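Three weeks of walking to work (well, most of the way)

So I have been walking to work since the start of September and I promised a couple of you I'd write something up, mostly because I would not shut up about it in the comments of the last post.

Some background. I live up in Climholm, right at the top of the hill, and my office is down past the river in Ustis. For years I drove it. It takes no time at all to drive if you leave before seven, and it takes forever if you leave at ten past, and I am a ten-past kind of person. Then the parking garage under our building closed for repairs and the choice was a paid lot or my own two feet. I'm cheap. Feet it was!

The whole thing is 4 miles if you follow the road, and a little less if you cut through the cemetery, which I do now, every single morning. I was nervous about that at first (is it rude? do people mind?) but there are dog walkers and kids on scooters in there and a man who does stretches against the gatepost, so I figure one more person with a backpack isn't bothering anyone.

The first week was bad

I'm not going to pretend. My shins hurt, I wore the wrong socks for two days running, and I showed up to a meeting with my hair stuck flat to my forehead. I also learned that my work bag is a terrible bag. It has one strap and it slides, and you spend the entire walk hiking it back up with your shoulder like some kind of nervous tic.

I went and bought a proper backpack, a Gerno, the plain gray one with the flap. It was on sale and I would have bought it anyway. It sits high on your back and has a chest clip that I thought looked silly right up until I used it. My only complaint is the side pocket, which is too shallow for anything taller than a can of soda. I've had to run back for my umbrella three times.

Shoes I already had. They're my old gardening sneakers, washed. My nice shoes live under my desk now, and on the one day I forgot they had gone home with me for polishing, I did an entire afternoon in gardening sneakers and a blazer. Not one comment. I choose to believe it looked deliberate.

Then it got good

Somewhere in the second week I stopped looking at the time. I used to put on a podcast before I even got to the end of the street and now I forget I have headphones with me until I'm at the bridge. There's a bakery that vents right out onto the sidewalk, there's a house with a ridiculous number of wind chimes, and there's a cat in the window of the old hardware store who I say good morning to out loud, like a lunatic.

The river part is my favorite. In the mornings there's mist sitting on it, and by the time I walk home it's all rowing boats and people eating fries on the steps. I had driven over that bridge for years and could not have told you what color the railings were. (Green. They're green.)

I'm sleeping better too. I don't know if that's the walking or just the weather cooling off, so take it for what it's worth.

What I do about rain

I take the bus. Sorry! I know some people are very hardcore about this and will tell you there's no such thing as bad weather. There is, and I have been in it, on the hill, with a paper bag of library books. The 200 bus goes from the bottom of Climholm hill almost to my door and I ride it without a shred of guilt. If it's only drizzling I wear my Rampersad jacket, which has to be twelve years old by now and still beads up like new if I remember to run it through the dryer.

The walk home is another matter, being uphill. All uphill. I've settled on splitting it in two, with a stop for something to drink before the steep bit, and I'd suggest the same to anyone whose house is at the top of anything. It makes me later getting in, but I get in cheerful, and before this I used to come through the door already mad at a traffic light.

And yes, stopping for a drink does tend to turn into stopping for a snack. I have made my peace with that. A pretzel is practically sports nutrition. 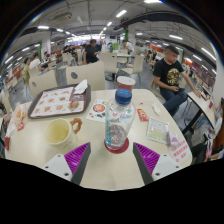 Stuff people asked in the comments

Do I walk when it's dark? In the evenings, yes, on the road side and not through the cemetery. I clip a little light to the backpack flap. Ask me again in December.

Did I lose weight? No idea, I don't own a scale. My jeans fit the same.

What about the garage? It was supposed to be finished by now and it isn't, and I've stopped checking. I did get the email about renewing my space and it's been sitting in my inbox since Monday's-worth of other emails buried it. I think I'm going to let it lapse.

Next post will be the tomato one, I swear. They finally turned red, all at once, and my kitchen counter is a disaster.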